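Typing this fast on a Sunday because if I wait I'll talk myself out of it.

I want to say something for the printed manual. The paper one. Staples through the middle, a parts diagram that folds out, a page at the back marked Notes that most people leave blank. I think we gave it up too easily and I think we should ask for it back.

What set me off - a dehumidifier. A Duvero, midrange, bought in June when the basement started to smell like a wet dog. In the box: the machine, a drain hose, a card the size of a playing card. On the card a square code and the words "Get started." That was the whole of the printed matter. I scanned the code. It wanted me to install an app. The app wanted an email address, then my location, then to send me notifications. Twenty minutes later I still didn't know which way the filter went in. Signal in the basement is one bar, if you stand by the stairs.

My mother's old Ketdale washer came with a booklet. 121 pages, four languages, ours was the first part. She kept it in the drawer with the takeout menus and the dead batteries. When the thing stopped draining she got out the booklet, turned to the table at the back, ran her finger down the left column until she found what was wrong and across to what to do. Clean the pump filter. Drawing on the facing page. She did it with a cake pan and a towel. She has never in her life thought of herself as handy.

That table. Problem, cause, remedy. I'd put it up there with the index and the bus timetable as a thing that worked and asked nothing of you.

I know what the answer is. Paper costs money, paper is waste, online can be updated. Fine. Some of that is true. I've read the cost argument plenty and I don't doubt a booklet adds something to a box. But look at the same box. My dehumidifier came in molded foam with a second carton inside the first and a plastic bag around the plug. There was room in the budget for a bag around the plug.

And "can be updated" cuts the other way too. I went looking for the manual to my Sabatier bread machine, which isn't even that old. The page was gone. The support site now begins with the current models and a search box, and when I put in my model number it offered me 829 results, the first of them an ad for a different bread machine. Somebody updated it all right. The paper copy of a thing can't be taken down because a website got redesigned. It can get coffee on it. I'll take the coffee.

Then there's the video problem. So much of what used to be a paragraph is now a video. Want to know how to reset the clock on a Zenel oven? Hold 2 buttons. It's a sentence. I watched most of a video to get it, with an intro and music, and had to rewind becuase the hands moved too quick to see which two.
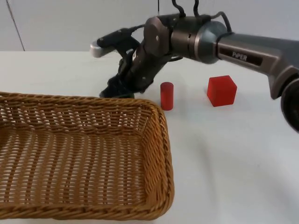 People learn differently, sure, and for some jobs a video beats any drawing. Threading a bobbin. Getting a duvet cover on. I'm not against them. What I mind is the video instead of the page, so that a person with bad hearing or a slow connection or a crying baby in the next room has to sit through it anyway. You can't skim a video. You can't fold down its corner.

There's also what a manual said about the people who made the thing. Somebody had to write down every part and what it was for. Had to think about the day it broke. A company that prints a parts list is more or less admitting you might want to replace a part. A card with a code on it admits to nothing. Throw it out, buy another, get started.

So what do I want. Not the 121 pages, I'd settle for a lot less. One folded sheet, in the box. How to put it together, how to clean it, what the lights mean, the troubleshooting table, the part numbers. Print big enough to read in a basement. Put the rest online if you must and leave it there for as long as the machine is likely to last, with no login.

And if you still have a drawer full of old ones, keep them. Check before you toss. I threw out a whole stack when we moved, feeling very modern about it, and I have wanted at least 2 of them since - the sewing machine and the furnace. The furnace one espcially.

The filter goes in with the arrow pointing up, by the way.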